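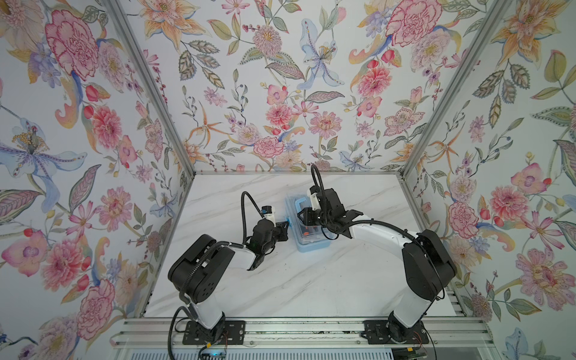

The Tudness bench kit, both arms on a latched box.

By Vaida Mägi
Sunday, June 16, 2024

Tudness is the two-arm bench we sell to labs that want to repeat our lid-opening results without repeating our first January. You get two arms on a shared front rail, a camera on each wrist, a marble-look top and three walls of wallpaper with more flowers than a wedding. The training method, Plovley, comes with it.

Plovley learns from people driving the arms by hand. Our set for the latched box holds 1481 demonstrations, and the policy predicts up to 17 steps ahead before it looks again. Longer than that and it commits to its mistakes with real conviction.

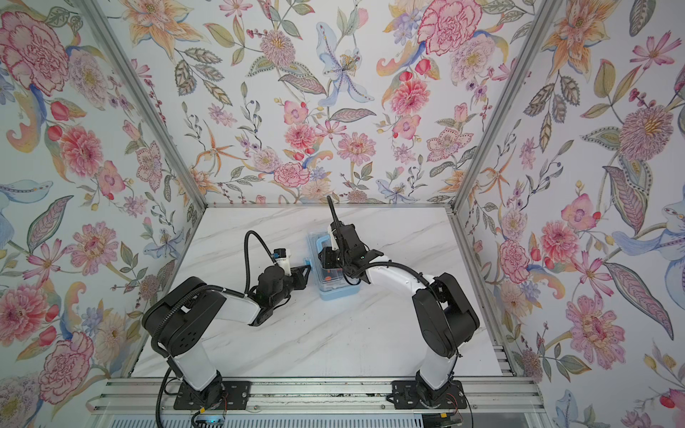 Page last changed: see byline date. Revision 304.

The main result is about timing between the arms. Trained separately, each arm behaves like a polite stranger at a door and waits for the other. Plovley gives both arms one shared plan, and the waiting mostly goes away. What's left is latches, which we still lose to more often than the paper's title suggests.

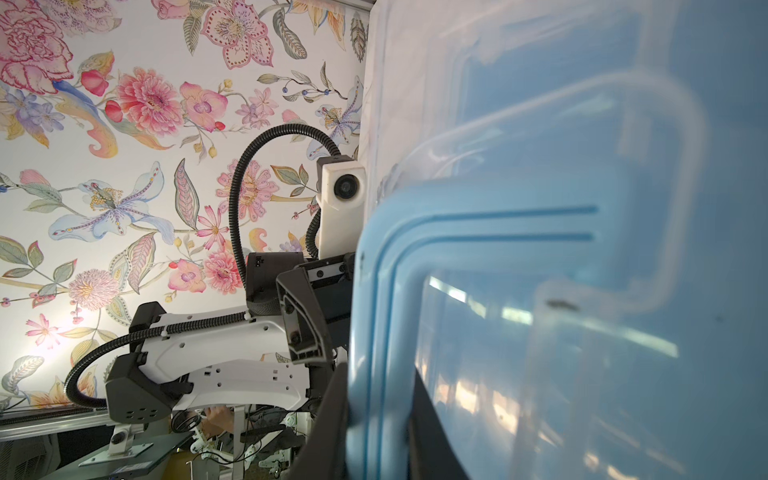 Butkienė, our labeling tool, sorts every run by who moved first and who let go last. It's a dull job and it's where most of the improvement came from. The full archive, with failed runs left in, is 2305 episodes. Leave them in when you retrain. A policy raised only on success has very strange ideas about what to do next.
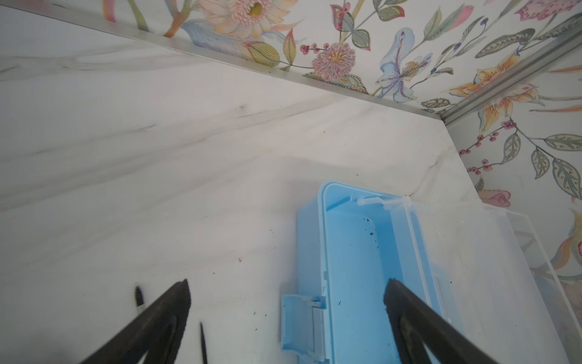
Clear plastic is the hard part of this benchmark. A blue box is easy enough to find, but with the lid folded open beside it, the marble and the flowers show faintly through, and a wrist camera has to decide which is lid and which is countertop. Vernbridge, the evaluation script, scores lid contact separately for that reason. Expect your first scores to be humbling. Ours were, and we wrote the script.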